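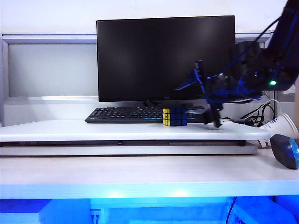 We are responsible for a small communal garden of lawn and mixed borders, managed on behalf of the residents of Semness Court. Along the north boundary stands a mature hornbeam hedge, 30 meters in length, which has not received a hard cut in at least 10 years. It now extends well over the footpath on one side and shades the vegetable plots on the other. Our intention is to bring it back to a square, regular outline, with a flat top and upright sides as crisp as those of a Rubik's cube on a desk shelf, and to hold it at that size thereafter. One contractor has advised that the entire hedge be reduced in a single visit. A second, Pruveck, has proposed that the work be divided over two winters, at a total cost of 700 dollars more. We should be grateful for guidance on the following points. Is a single hard reduction likely to kill a hornbeam of this age? Does the extra visit represent fair value? Are there restrictions on the time of year at which the work may be carried out? The soil is heavy clay and lies wet from late fall until April. The hedge appears to be in good health apart from some thin growth at the eastern end, where it stands beneath a large maple.

Posted by Semness Court Gardens, 15/03/2022

Bovum Hedge and Tree Advice

Hornbeam is among the more forgiving hedging plants and will normally produce new shoots from old wood. A single hard reduction is therefore possible. It is nevertheless our general recommendation that a neglected hedge be reduced in stages, and the proposal to divide the work over two winters is in keeping with ordinary practice.

The usual method is to cut one face back hard in the first winter, close to the main stems, and to trim the other face only lightly. The lightly trimmed side retains enough leaf to feed the plant through the following summer. If regrowth on the cut face is strong, the second face may be reduced the next winter. If regrowth is weak, the second cut should be put off for a further year, and the hedge should be mulched and watered in dry spells. The top may be lowered at either visit.

With regard to timing, the heavy work is best done while the plant is dormant. As you are writing in the middle of March, we would advise you to wait until next winter. Birds may already be nesting in a hedge of this size, and the disturbance of active nests is prohibited in many places. Your local wildlife office will be able to confirm the rules that apply to you. The wet clay is a separate concern. Contractors should be asked to lay boards along the working side - repeated foot traffic on saturated clay will damage both the lawn and the shallow roots of the hedge.

We would also suggest a small change to the intended outline. Perfectly upright sides are attractive, but the lower growth tends to become thin where it is shaded by the growth above. A slight slope, with the base wider than the top, will keep the hedge full to the ground and will hardly be noticed from the path.

As to cost, we are not able to comment on a particular quotation. You may wish to ask both firms whether removal of the cut material is included, and whether the price for the second winter is fixed in writing.

Caputo Grounds Services

We agree with the above on staging the work. The thin section under the maple will probably not recover fully from a hard cut, owing to shade and competition for water. It is suggested that the last 8 feet be trimmed lightly and left otherwise alone, or that the lower limbs of the maple be raised first. Should gaps remain, young hornbeams can be planted in the fall, although they will need regular watering for the first two summers.

hedgerow_west

Ours was cut right back in one go and it was fine. It looked very bare until the second summer. Please check for nests before any work begins.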